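Gripper trials: the bench setup
11th January, by Ieuan Llewellyn

We are comparing two hands at Jedavden this winter, the Trolska two-jaw gripper and a five-digit hand with black fingers. Jianguo Fu runs the controller and I keep the log. Both hands get the same targets, taped or laid flat on a white table, and 50 tries at each. The Trolska finished its set in September. More pictures will go up as the second set is done. 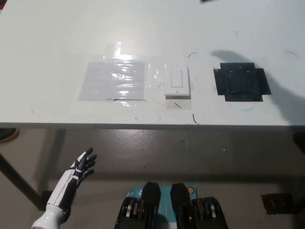
Film sheet, rocker switch and black pad, with the five-digit hand at lower left.

2 comments | 1542 views
Contact Jedavden | © Jedavden | Back to top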